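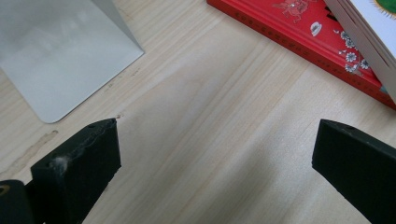 The fingers open over a desk, with a stand base at left and two books at right.

Features > Software > Perception

The Width of Nothing
Estimating finger opening from a wrist view sounds like a solved problem. At Mosanell it took most of a year.

By Marijke Van Dijk
December 8, 2020

The quantity is called w. It is the distance between the inner faces of two gripper fingers, in millimeters, and every other module in the Mosanell software stack depends on it. The grasp planner reads w to decide whether an object will fit. The replay tool reads it to decide when a grasp began. If w is wrong by a small amount, the planner rejects good grasps. If it is wrong by a large amount, the replay tool divides a recording in the wrong places, and the policy trained on that recording learns to close its fingers on air.

On a motorized gripper, w comes from an encoder. On a hand-held gripper there is often no encoder, and w has to be recovered from the camera. Faith Magesa, who leads perception at Mosanell, inherited a version that did this by matching a stored template of each fingertip against the lower part of the image. It worked on the bench where it was written.

"The template was made from new parts," Magesa says. "Parts don't stay new. They get scuffed, they pick up lint, the top edge chips. The match score goes down a little each week and then one day it locks onto a table leg."

Desks were the worst case. A matte black finger over pale wood is an easy segmentation target in principle, with high contrast along most of the outline. The trouble is in the shadow. Soft daylight puts a dim region on the wood close to the finger, and the old code treated the boundary of that region as a candidate edge. Wood grain added more candidates, all parallel, so that a fit with a robust estimator could still find strong agreement on the wrong line. Brushed metal was a separate problem, with blurry highlights that moved when the camera moved.

Kerubo Shemweta rewrote the estimator in three stages. The first is a small segmentation network that labels each pixel as finger or background. The second fits a rigid model of both fingers to the labeled region, using the known camera calibration. The third is a filter over time, which assumes that the opening changes smoothly and that the fingers stay symmetric about the tool axis.

The symmetry assumption does most of the work. Each finger constrains the other, so when one is partly hidden behind an object, its position is inferred from the one still in view. Shemweta also removed the mounting holes from the fit. They had been used as landmarks in the template version, but a hole only a few pixels across fills with dust and shifts its apparent center.

Training data was the slow part. The team labeled 373 images by hand, all from ordinary surfaces, and held out 100 for testing. Images with open fingers and nothing between them were kept at a fixed share of the set. An earlier model had been trained mostly on grasps in progress, and it had learned to expect an object. Given bare tabletop, it reported an opening narrower than the real one.

The planner needed changes too. Cormac Hennessy maintains it, along with a scene format called Nollent that stores surfaces, obstacles and free regions. Under the old scheme, anything not labeled finger or table was an obstacle with a single bounding box. A book lying at an angle got a box much larger than the book, and a second book stacked on it made the box taller over its whole area. Hennessy replaced the boxes with oriented slabs, one for each supported layer. The planner can now pass a finger over the lower book while keeping clear of the upper one.

Printed covers remain a source of error. A bright red cover with white blossoms on it produces strong internal edges, and the slab fitter sometimes splits one book into two pieces of the same height. Hennessy merges neighboring slabs when their height difference is under 5 millimeters. He concedes that this will also merge a thin notebook with the book beside it.

Tsehay Abdella, who wrote the replay tool, is less concerned with single images. Her tool, Bustotell, plots w against time and marks each interval where it falls and then holds steady. Before the rewrite, she corrected these marks by hand. She still reviews them, and the tool now keeps the raw estimate beside the filtered one so that a reviewer can see what the filter removed.

"A smooth curve looks right even when it's wrong," Abdella says. "I want the ugly one on the screen as well."

The remaining failures fall mostly into one group. When both fingers pass over a dark surface, the segmentation boundary becomes unstable and the filter coasts on its last good value. The estimator reports its variance, and the planner is supposed to stop when that variance exceeds a threshold. The threshold is still set by hand for each site. Magesa has scheduled work on it for the first release of next year, after the calibration tool is finished.

Related
Calibration Without a Checkerboard
Butkienė and the Case for Slower Planners
Time Stamps: Where Sensor Logs Go Wrong
What a Depth Map Leaves Out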